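**Demonstration gathering in simulation** is the practice of recording examples of a robot task inside a computer model of the robot and its workplace, for later use in training a control policy. Each recorded example is called a demonstration or an episode. The practice belongs to the wider field of imitation learning, in which a policy is fitted to the actions of a demonstrator instead of being found by trial and reward.

The method is used where real robot time is scarce, where a task must be repeated from many starting positions, or where the exact position of every object has to be known at every step. It is often combined with a smaller body of recordings made on a physical arm.

## Terms

An *episode* runs from a reset of the workspace to a stop condition. The stop condition may be success, a time limit, or a signal from the operator. A *step* is one entry in the episode and holds an observation and the action taken in response to it. The *observation* usually contains one or more rendered camera views together with the joint positions of the arm. The *action* is either a set of target joint positions or a target pose for the gripper.

The word *demonstrator* covers both a human operator and a scripted controller. The two sources are normally stored with separate labels, as they differ in speed, smoothness and kind of error.

## Workspace

A simulated workspace for tabletop or floor-level tasks is kept plain. A common layout has one arm on a flat mat, with a single object to be grasped, pushed or placed. The mat marks out the region in which objects may be put at reset. A coloured border gives the camera view a fixed reference, which helps when frames from different episodes are compared.

Camera placement varies. An overhead view shows the position of the object on the mat with little distortion from perspective, but gives poor information about height. It also suffers from occlusion when the gripper is directly over the object. A side view or a view from the wrist is often recorded as well to make up for this.
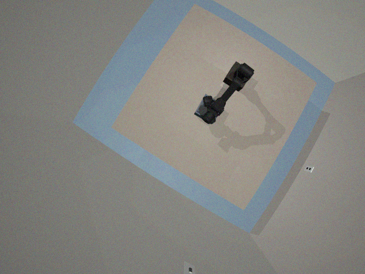 *Overhead view of a simulated arm on a bordered mat, with a small square object at the gripper.*

Shadows are a weak cue to height in overhead images. The distance between a link and its shadow grows as the link rises, provided that the light stays in one place. Where the light is moved between episodes the cue becomes unreliable, and a policy trained on such data tends to depend more on joint positions.

## Procedure

### Reset

At the start of an episode the arm is moved to a home posture and the object is placed at a position and angle drawn from a fixed range. Positions outside the reach of the arm are rejected before recording starts. The random seed is stored with the episode, so that the same start can be produced again.

### Operation

A human operator may drive the simulated arm with a keyboard, a hand controller or a leader arm, a passive device with the same joint layout. The leader arm is generally preferred for tasks that need the wrist to turn, although it must be calibrated against the simulated joints before each session. An offset of 2 degrees at the shoulder is enough to spoil a grasp at full reach.

Scripted demonstrations are made by a controller with access to the true position of the object. The controller plans a path above the object, lowers the gripper, closes it and moves to the target. Small random changes are added to the path. Without them the episodes are nearly identical in form, and the trained policy has no examples of recovery from a slight error.

### Checking

Success is tested from the state of the simulation: the object must be within a set distance of the target and at rest. This test does not find every bad episode. An object may be trapped between the gripper and the mat and dragged to the target, or may pass partly through a finger owing to a fault in contact handling. Such episodes are found by replay and are either removed or marked.

Failed attempts are not always thrown away. Some training methods use them as negative examples, and an attempt that misses and is then corrected may be of more use than a clean one.

## Storage

Joint data and images are written with a shared time index. Images are commonly stored at a lower rate than the physics is computed, and the ratio between the two must be recorded. Other fields kept with each episode are:

- the seed and the reset range
- the version of the arm model
- the camera position and lens settings
- the source of the demonstration
- the result of the success test

A change to the arm model part-way through a collection is a frequent cause of trouble. Episodes made before and after the change may look alike while their actions differ in scale.

## The Skistosik collection

Skistosik is a set of 2,785 episodes of single-object grasping and placing, prepared under Vaughan Brunton with the Pundeck simulator. It was divided into 4 parts by type of demonstrator and by camera layout. The recording software, Nuvum, halted each episode after 40 seconds if the success test had not been met.

Brunton's notes on the collection report that operators tended to approach the object from the same side whatever its angle. Reset ranges were widened in May to offset this, with limited effect – the habit persisted until operators were given a set approach direction at the start of each episode. The later episodes carry this direction as an extra label.

## Limits

Policies trained only on simulated demonstrations often do worse on a physical arm. Differences in friction, joint play, motor delay and the look of surfaces all contribute. The usual remedy is to vary these properties between episodes – a method known as domain randomisation – or to finish training on physical recordings.

Sjöberg's objection, raised against early work of this type, is that variation chosen by the designer covers only those differences the designer has thought of. Later collections answer it in part by measuring friction and delay on the physical arm and setting the ranges from the results.

## See also

- Behavioural cloning
- Domain randomisation
- Inverse kinematics
- Teleoperation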